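3 min read

We finished the Lirness reading study site in May, and I've been meaning to write up how it went. Restrepo wanted a short online test that people could do on a phone, with the results going straight to the research group.

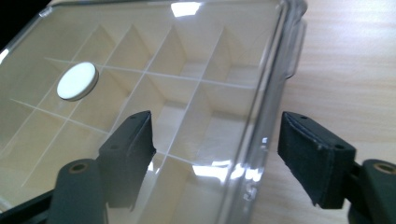 Cidside Web Team

The first version had 30 questions and took too long. Of the first 374 people who started it, more than half gave up before the end. We cut it down to 3 short rounds and moved the consent page to the front — it had been sitting behind a sign-up form that didn't need to exist.

After that, 3,376 people completed it. The server coped, apart from one evening when the queue for saving answers filled up and I had to restart it by hand. 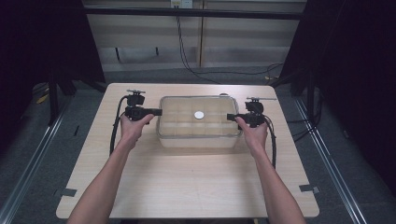
A small white disc in a clear divided box

Iltholm is next. It uses the same code with different word lists, plus a Welsh version. I still haven't fixed the progress bar on older tablets.

Posted in: Science, Websites, Work notes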